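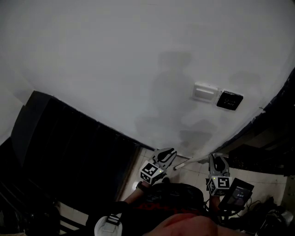

手持夹爪一对，门口开关与 EXIT 按钮旁

项目 / 采集设备 / 预算与采购 / README

最后更新：11 月

# Olta 手持夹爪：采购与预算说明

本目录存放 Olta 项目下一轮设备采购的清单、报价和排期。想看数据格式的请去隔壁目录，这里只谈钱，气氛会差一些。

## 文件

- budget.csv：总表，单位为欧元，不含税
- quotes/：Wastetti 与 Brouwer 的报价
- wishlist.md：愿望清单，财务没有读过，请继续保持

## 计划数量

按双手操作配置，每套两只夹爪，左右各一。本轮申请 19 套。最初写的是 60 套，那个版本仍留在提交历史里，供后人瞻仰。

夹爪本体两家都能做。Wastetti 单只报价 700，含标记块，不含线；Brouwer 便宜一点，交期写的是“视情况”，我们问过视什么情况，对方回复了同一份 PDF。

## 容易漏掉的钱

线缆。上一轮预算里线缆一栏是零，后来补单补了 103 根，长度有三种，其中一种至今没人承认是自己选的。本轮线缆单列，按每套所需再加两成备件。
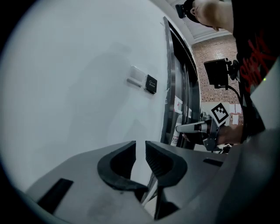
指垫也要单列。它属于耗材，不能跟夹爪一起按三年折旧，虽然财务系统非常希望如此。标记块建议整批订同一家，混用两家的尺寸会让标定的人在周四下午来敲门。

场地方面，开关、门禁按钮这类小东西附近的采集不需要额外买道具，楼里现成的就能用，预算记零。这是全表唯一一个我敢保证的零。

## 排期

1. 先下一套样品，试用两周
2. 样品通过后下余量，分两批到货
3. 发往 Trarnelby 的部分单独开票，运费由对方承担（口头答应过，正在争取书面的）

## 已知问题

- budget.csv 中“其他”一栏几乎和“夹爪”一栏一样大，正在拆分
- Brouwer 的报价有效期比我们的审批流程短
- 汇率是手填的，改之前请先看批注，改之后请写批注

## 修改须知

改动数量请同时改线缆和指垫两行，表里没有公式联动。有人加过一次，结果总价变成了负数，那是我们离获批最近的一次。

联系：Olta 项目采购组 | 内部资料，请勿外传 | 返回顶部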